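3.2 Wrist camera setup and upkeep

The cell at Ratia has one arm, one gripper and a small color camera mounted at the wrist. A cube of olive-type soap served as the reference part through the whole study. Its top carries shallow stamped lettering, which we used as a focus target. Focus was checked at the start of every shift, and the lens was left alone between checks. Figure 4 comes from the period before the lens was reset.

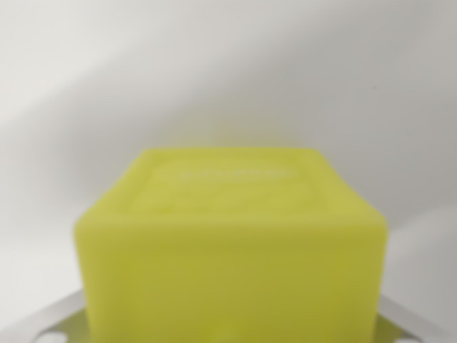 Figure 4. Wrist camera view of the reference soap and gray plate, out of focus. The lettering on the top face cannot be read.

Visitación Ortuño wrote the check procedure. The arm moves to a stored pose, the lights are given 3 minutes to settle, and one picture is saved. If the stamp cannot be read, the lock ring on the lens is loosened, the lens is turned by hand and the ring is tightened again. In March the procedure was extended to cover the cable clamp
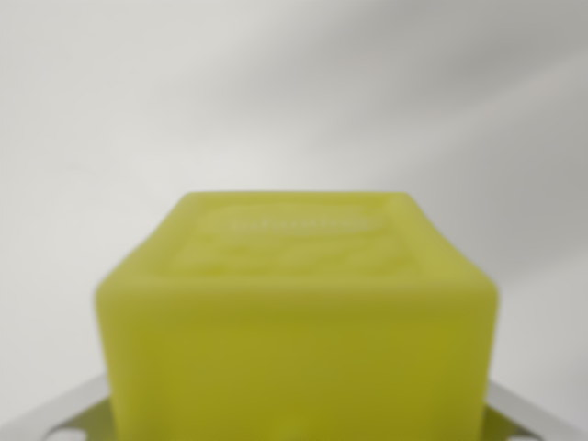
and the two screws that hold the camera bracket, both of which are now tightened every 200 cycles. The bracket is taken off and cleaned every 400 cycles. Faizal Mandagi kept the log for this work, and the stored pose was taught again each time the bracket came off. 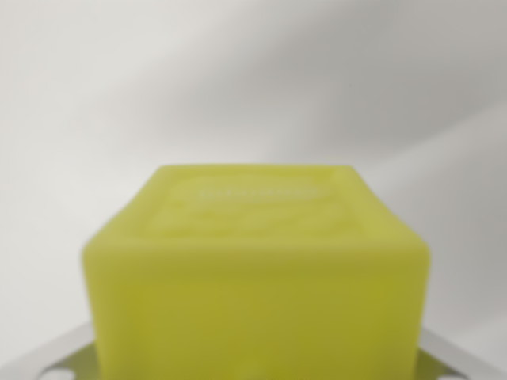

Why was a fixed-focus lens kept on the wrist?
An autofocus unit would have added weight at the gripper and changed the image scale between cycles, and the Molton calibration routine assumes a constant scale.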